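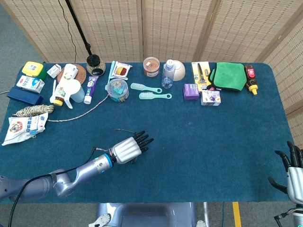
4. Setting up the remote display client

Applies to Astivar Viewer on Linux and Windows, connecting to a guest that runs the Ikutura host service. If you are connecting to a guest without the host service, go to section 6.

4.1 Before you start

You need the following:

- An account on the host with the "display" role.
- The guest's address and port number. The default port is 2776. Some older settings screens show it with a comma, as 2,776. Type it without the comma.
- A graphics driver that supports OpenGL. Software rendering works but is slow at full size.

Shut down any other viewer attached to the same guest. The host service accepts two viewers per guest, and a session that was closed badly can hold its place until the host's idle timer runs out.

4.2 Adding a connection

1. Open the viewer and choose Connections > New.
2. Enter a name. It appears in the title bar and in the log, so pick one you can tell apart from the others.
3. Enter the guest address and port.
4. Under Display, leave Scaling set to "Match guest".
5. Under Input, choose whether the pointer is captured on click or on hover.
6. Select Test. The status line shows "Reachable" when the host answers.
7. Select Save.

Note: Test checks the network path only. It does not check your password or your role. A wrong password shows up when you connect.

4.3 Choosing a frame mode

The frame mode decides when the viewer draws a new picture from the guest. It is stored separately for each connection.

Immediate: every frame is drawn when it arrives. This has the lowest delay, but you may see a torn line across the window when something moves quickly.

Synced: frames are held until your monitor is ready. Movement is smoother, with a small added delay. This is the default.

Buffered: frames go into a short queue first. Use it on connections where the delivery rate goes up and down, such as wireless links.

To change the mode:

1. Disconnect from the guest.
2. Right-click the connection and choose Properties > Display.
3. Pick a mode from the Frame Mode list.
4. For Buffered, set the queue length. The lowest value is 2 and the highest is 8.
5. Select Apply and reconnect.

Caution: A long queue makes the pointer lag behind your hand. Do not use 8 on a guest where you will be editing disks or partitions. It is easy to click a second time on a button that has already been pressed.

4.4 Window size and guest resolution

With "Match guest", the viewer window follows the guest's resolution. If the guest changes resolution while it starts up, the window changes too. This is normal, and it may happen more than once.

With "Fit window", the guest keeps its own resolution and the viewer stretches or shrinks the picture. Text can look soft at odd sizes.

With "Resize guest", dragging the edge of the window sends a new size to the guest. The guest needs the Wainwright display agent for this. If the agent is missing, the viewer goes back to "Fit window" and writes a line to the log.

Note: On hosts with more than one monitor, the size is taken from the monitor that holds the larger part of the window -- moving the window across can trigger a resize.

4.5 If the window stays black

1. Wait for the guest to finish starting. Some guests send no picture until the login screen.
2. Press a key inside the window to wake a sleeping guest display.
3. Open View > Statistics. If "Frames received" is going up, the problem is on the viewer side. Go to step 4. If it stays at zero, go to step 6.
4. Switch the frame mode to Immediate and reconnect.
5. If the picture comes back, update your graphics driver, then return to Synced.
6. On the host, confirm that the display service is running and that no firewall rule blocks the port.
7. Restart the display service. This drops every viewer attached to the host but does not stop the guests.

Caution: Do not force the guest off to clear a black window. The guest may be running normally with only the display lost, and unsaved work will be gone.

4.6 Collecting logs

Start the viewer with the --trace option, repeat the problem, and close the viewer normally so the log is written out in full. The file is saved in the profile folder as viewer-trace.log. It contains guest addresses and connection names. Remove them if the log is leaving your site.

Send the log with your driver version and frame mode to the Grestum support desk. Driver reports go to Amos Okafor. Corrections to this section go to Lucinda Halvorsen.

Section last revised June 22, 2026. The Buffered mode limits in 4.3 replace the ones printed in the January edition.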